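The woman who runs the packing side of Kitholm does not like the word "system." She used it once in our conversation, about a competitor, and made a face.

Kitholm sends out 230 parcels on a normal day in November. Her complaint is with the people who visit and tell her she could send more if she bought better bins. "They come with a brochure," she says. "Ploltance came with a brochure. Every bin has a lid and a color, and the color means something. What happens when you run out of blue?"

I put it to her that color coding works well enough in other places. She has heard this. "It works for a week. Then somebody's in a hurry."

Her own bins are gray metal and open at the top. She has had fabric totes from Hekico (they sagged) and clear plastic tubs she would rather not discuss. The metal ones cost more, and I asked whether they were worth it. 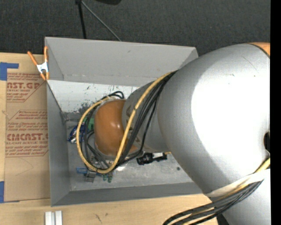

An open gray metal bin on a light wood tabletop.

"Ask me in ten years," she says. "The plastic people told me theirs would last, too."

She is no kinder about tables. The Yeoh catalog lists a packing bench at 3,000 dollars, with a drawer for tape. She paid 200 for a plain wooden top and keeps her tape in her apron. I suggested that a drawer might be handy all the same. "For losing things in," she says.

So does she think any of the advice is good? There is a long pause – long enough that I check my notes. Labels, she says finally, on the shelf and never on the bin, so that a bin can go anywhere. She got that from a book and has kept it up for 11 months.

I asked which book. She had lent it to someone and doesn't expect it back.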